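Clear hinged boxes for small packets

furau_402
Looking for a box for sachets and small packets. Mine are in a drawer now and I can't find anything. Hinged lid or lift-off?

sotcombe
Hinged. The lid lies flat behind the base, so it stays with the box.

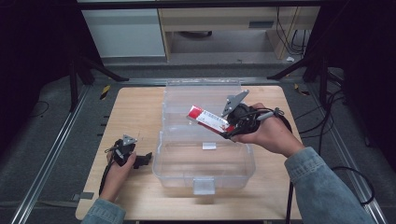

Clear box, lid open, one red and white packet over it.

kettlerow
Disagree. A lid lying flat doubles the depth you need. My shelf is 312 mm and a hinged box won't open on it. Lift-off.

sotcombe
Then open it on the table. The ribbed sides are stiffer too.

furau_402
Table is fine for me. Do packets stand on edge or lie flat?

kettlerow
On edge, 3 rows. We agree on that much.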